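Drinville Paper Goods
Home Papers Liners Cardboard Samples Contact

Robles Botanical Table and Wrapping Paper

June 13, 2026 – by Noemí Solís

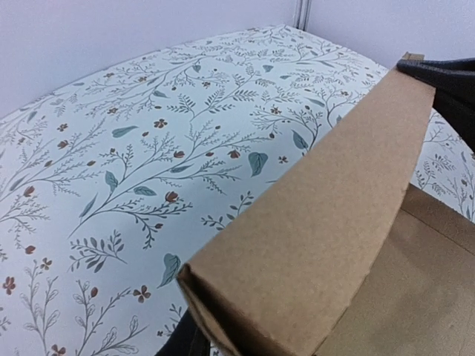
Can the same roll be used to cover a table and to wrap a box?

The same roll does both jobs. The paper is heavy enough to lie flat under a packing project and light enough to fold at the corners of a carton. Many of our customers cover the table first, then cut what they need for wrapping from the far end of the roll.

Robles is a printed paper in our botanical line. The background is off-white. Thin gray-green stems branch across it in every direction, with feathery fronds and fern-like sprigs drawn in fine lines. The larger leaves are solid teal-blue. The flowers and buds are small, in rust red and a dusty brown.

The design has no top or bottom. Stems run every way, so you can turn the sheet around on the table, and a piece cut crosswise will look the same as a piece cut lengthwise. This matters most when you are covering a box, where the paper has to go over four sides and there is always one side where a striped or one-way pattern ends up upside down.

Roll and sheet sizes

Robles comes in two forms.

The roll is 30 inches wide and 55 feet long. It is wound on a plain cardboard core with the printed side facing in, which keeps the print clean in storage. When you first unroll it the cut end will want to curl up toward you. Reverse-roll the first foot or so by hand, or weigh down the corners overnight.

The flat sheets are 23 by 30 inches and come in packs. They ship flat between two boards and have no curl. If you only line drawers or wrap small boxes, the sheets are easier to handle. For a dining table or a long workbench, buy the roll. Seams between sheets catch the edge of anything you slide across them.

What the paper is made of

Robles is an uncoated paper, printed on one side. The back is plain off-white and takes pencil well, so you can mark your cutting lines there and they won't show. The printed side has a soft, dull finish. It doesn't glare under an overhead light, and tape sticks to it.

Because it is uncoated, it will take up water. A spill that is blotted right away may leave a faint ring. A spill left to sit will go through to the table. If you are covering a surface for a meal or for painting, put a sheet of plastic or an old tablecloth underneath. We don't recommend Robles for shelves under a sink.

The inks are water-based. They don't rub off on dry hands. A damp cloth will lift a little color from the teal leaves if you scrub, so dab if you have to clean a mark, and keep the cloth nearly dry.

Covering a table

Clear the table and wipe it down. Let it dry completely. Crumbs under the paper will make bumps, and anything you cut or fold on top of a bump will tear the paper.

Measure the length of the table and add six inches at each end if you want to fold the paper under. Lay the roll at one end, tape the starting edge to the underside, and unroll toward the other end while smoothing with the flat of your hand. Work from the middle out to the sides. If a wrinkle forms, go back to the last smooth place and start from there. Pulling from the far end usually makes a second wrinkle.

For a table wider than the roll you will need two lengths side by side. Overlap them by an inch and tape along the seam from below. You don't need to match the pattern. The branches cross each other so often that a seam with a small overlap is hard to find from a standing position, though you will see it if you look for it.

Round tables take more paper. Cover the top with overlapping lengths, tape the seams, then turn under the overhang in short pleats. Scissors work better than a knife here.

Use a low-tack tape on finished wood. We sell Pliken tape in two widths and it comes off most sealed tops without a mark, but test a spot on the underside first if the table is old or waxed.

Using it under cardboard work

Robles sells well to people who fold and fill cartons on a table at home. Flattened boxes have rough edges, and the cut side of a flap can scratch a soft finish when you drag it. A layer of paper takes most of that. It will wear along the line where the boxes slide, and when it does you can move the sheet over or turn it.

A few things to know if this is your main use:

– Don't cut cardboard on it with a box knife unless there is a cutting mat on top. The paper won't protect the table from a blade.

– Fold flaps with the box lying still. If the box pivots on one corner, the corner will dig in and start a tear.

– Keep packing tape guns off the surface. Packing tape that touches the printed side takes the print with it when it is pulled up.

One layer is enough for light boxes. For anything heavy, put down two layers and tape only the top one, so you can change it without starting over.

Wrapping a box

Robles folds with a clean crease. Run a ruler or the back of a spoon along each fold. Heavier papers tend to crack white at the crease, and this one does show a little white at a very sharp corner, mostly where a fold runs through one of the teal leaves. If that bothers you, shift the sheet before you crease it so the corner falls on the stems.

To work out how much you need, measure all the way around the box and add two inches for the overlap. For the other direction, take the length of the box and add the height, plus one inch. A shirt box will usually come out of a single sheet. A shoe box may or may not, depending on the height, so measure before you cut.

If you are gluing the paper onto a box to keep, use a thin coat of white glue brushed on the box and not on the paper. Wet paper stretches. Lay it down, smooth it, and leave it alone for an hour before trimming.

Lining drawers and shelves

Cut the liner a quarter inch short on each side so it lies flat without buckling in damp weather. No glue is needed in a drawer. On an open shelf, two small pieces of double-sided tape at the front corners will keep it from sliding.

Color

We print Robles in batches and the color moves a little from one to the next. The rust flowers vary the most. In the March batch they came out slightly browner than in the one before. If you are covering a large area, order everything you need at one time and put a note on the order asking for the same batch. The number is stamped inside the core of each roll and on the back board of each pack of sheets.

Screens show the background anywhere from white to cream. If you need to match a wall or a cabinet color, ask for a sample. The sample is a cut piece of the real paper, large enough to show one or two of the bigger leaves.

Storage

Keep rolls lying down or standing in a closet, out of the sun. Direct light fades the dusty brown first. Don't lean a roll against a wall for more than a few days – it takes a bend and the bend will show up as a soft ridge every time around. Sheets should stay between their boards until you use them.

Offcuts are good for tags, envelopes and padding between plates. The paper can go in with regular paper recycling once the tape is off.

Which paper to choose

Robles is the busiest pattern in the line and hides small marks well. If you want something to write on or lay out small parts on, it may be too much. Screws and beads get lost among the buds. For that kind of work look at Stondutix, which is a plain gray paper of the same weight and the same roll size. It costs less and the tape instructions are the same.

Some customers buy both and keep Stondutix down for everyday work, with Robles on top when company is coming.

Ordering

Rolls and sheet packs are kept in stock and go out in the order they come in. Rolls ship in a square carton, one or two to a carton. Shops and event halls can buy sheets loose in lots of 1000, wrapped in kraft paper on a pallet. Those orders take longer and need a phone number for the delivery driver.

We take back unopened rolls and packs. An opened roll can't be returned unless there is a printing fault. If you find one, stop unrolling, leave the fault on the roll, and write to us with the batch number. Please don't cut the bad section out before we've heard from you.

Samples are free, one per pattern. Use the Samples page or write to Noemí Solís at the address in the catalog.

Contact | © 2026 Drinville Paper Goods | Back to top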